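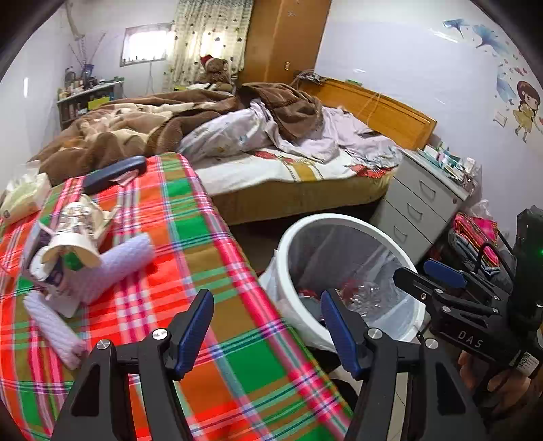 Photo: Mateja Golob

Oilcloth or proper cotton for a bedroom table?

matejag
2023-02-14
need a new cloth for the table in my room, the plaid one's staying till I find something. Lanville market has oilcloth, wipes clean, but it smells for weeks?? Cotton is nicer, I just spill tea constantly. table is 290 cm round the edge if that matters

drashamdad
Oilcloth. Done. Had ours since October, two kids, still fine. Smell went in a few days with the window open

despina_v
disagree, sorry. oilcloth cracks on the folds and it's horrible under bare arms in summer. Cotton, 200 gsm or heavier, wash at 40. I've got 2 and swap them over

drashamdad
only cracks if you fold it. roll it on a tube

despina_v
who has room for a tube

pegbag694
Why not coated cotton? Clirell do one, feels like fabric, tea beads up if you're quick. Not cheap. Don't iron the shiny side, ask me how I know

matejag
ooh hadn't thought of coated. does it slide about? mine moves everytime I lean on it

pegbag694
Bit. Felt underneath sorts it, or an old blanket

drashamdad
still say oilcloth, half the price

despina_v
Get a bright check whatever you pick, plain shows every mark. And wash cotton BEFORE you hem it, mine shrank about 5 cm in teh first wash

matejag
right, off to ask for a sample of the coated. will hem at the weekend if I can find my pins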